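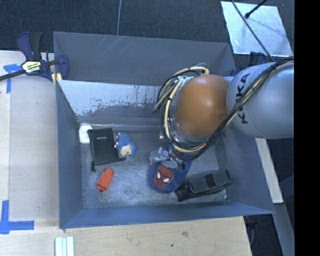
Changes to small-parts storage at Odville

From November, consumable stock at the Odville site moves from fixed quantities to a two-bin reorder system. Fasteners, washers, hose clips and cable glands are covered. Bearings and seals stay on the existing card system until the spring review.

Each item will have a front bin and a reserve bin of the same size. Pick from the front bin only. When it is empty, drop its tag in the red box at the end of the aisle and bring the reserve forward. Tags are collected at 8 a.m. and orders go out the same morning.

Reserve quantities are set from the past year's usage multiplied by supplier lead time, plus a safety margin of 21 percent. For most fasteners this gives a bin of 200 pieces. Items used fewer than 17 times in the year have been taken off the racks and can be requested from the stores counter.

Morag Pringle has reissued the location list. The old aisle letters remain, but shelf numbers now run from the floor up, so anything labeled before the change will point to the wrong level. Discard printed copies of the previous list. Labels with a white background are current; yellow ones are being replaced.

Mixed bins caused most of the count errors found at the last stock check. Returned parts should go to the counter for sorting, including unopened bags. Zinc-plated and stainless washers of the same diameter are especially hard to separate once combined.

Metric threads are on the left side of aisle C and inch threads on the right. Questions about part numbers go to Archie Imrie at the stores counter. Missing tags can be reprinted there until 4 p.m.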